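How a Wheel Helps You Move Heavy Things

Last updated: November 8, 2020

Have you ever tried to push a heavy box across the floor? At first it does not want to move at all. You push harder, and suddenly it jumps forward a little bit, and then it stops again. Your arms become tired very quickly. But if somebody puts the same box on a trolley, you can move it with one hand. The box has the same weight as before. So what did change?

To understand it, we must first meet a force which is called friction.

What is friction?

Friction is a force that appears when two things rub against each other. Put your two hands together and rub them fast. Do you feel that they become warm? This is friction at work.

Even a thing that looks very smooth has small bumps on it. If you could look at a table with a strong microscope, you would see little hills and valleys. When you slide a book on the table, the hills of the book and the hills of the table catch on each other. The heavier the book, the more strongly they are pressed together, and the more you have to push.

Friction is not our enemy. Without it you could not walk, because your shoes would slip away at every step. A pencil could not leave any grey line on the paper. But when we want to move a heavy load, friction makes the work hard.

Sliding and rolling

A wheel does not slide over the floor. It rolls. When a wheel rolls, the bottom of it touches the floor for a very short moment and then lifts up again, and the next part of the wheel comes down. The wheel does not have to be dragged over all the little hills. It steps over them, a bit like you step over stones on a path.

There is still some rubbing, but it happens in the middle of the wheel, around the stick that holds it. This stick is called the axle. We can make the axle very smooth and put oil on it. We can not put oil on the whole floor!

Furniture can have wheels too. Shelves full of boxes are a good example, as a big person could hardly pull them over a carpet if they had only flat feet.

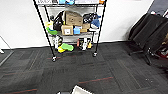

What is a caster?

A caster (you can also write it "castor") is a small wheel that is fixed under a piece of furniture. You can find casters under office chairs, hospital beds and shopping trolleys.

Many casters can turn around to all sides. We say that they swivel. If you look at one from the side, you will see that the wheel is not exactly under the bolt which holds it. It sits a little bit behind. When you push the chair in a new direction, the wheel swings around until it follows behind the bolt, like a dog on a leash follows its owner.

Sometimes a trolley in the supermarket has one caster that shakes from left to right very fast. Engineers call this flutter. Often there is dirt in the swivel, or the wheel is worn more on one side.

Big wheels, small wheels, hard wheels, soft wheels

My neighbour Toshiko Tamura repaired bicycles for many years, and she taught me that you must always think about the ground before you choose the wheel.

A hard wheel rolls very easily on a hard floor. A soft wheel becomes a little bit flat at the bottom, and some of your energy is lost every time this happens. But a soft wheel is quieter, and it is kinder to a wooden floor.

Carpet is more difficult. The wheel sinks into it, so it must always climb out of a small hole.
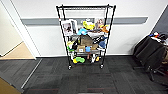

A bigger wheel climbs more easily than a small one. This is also why a pram for walking in the forest has large wheels, and why a very small wheel can get stuck at a crack in the footpath.

Try it yourself

You will need:
- a heavy book
- a piece of string
- six round pencils, or more if you have them
- a table

1. Tie the string around the book and lay the book flat on the table.
2. Pull the string slowly. Feel how hard you have to pull.
3. Now lay the pencils on the table beside each other, with a small space between them, and put the book on top.
4. Pull again. What do you notice?
5. Put a towel on the table and do both tests one more time.

If you try pencils with six flat sides, you will feel little bumps while the book is moving. Can you explain why?

Please be careful with real furniture. A tall thing on wheels can tip over if you push it at the top, so never climb on it and do not ride on it. Ask an adult for help, and let them put the heaviest things at the bottom before it is moved.

Words to remember

Friction: a force that slows things down when they rub together.
Axle: the stick in the middle of a wheel.
Caster: a small wheel under furniture or a trolley.
Swivel: to turn around on one point.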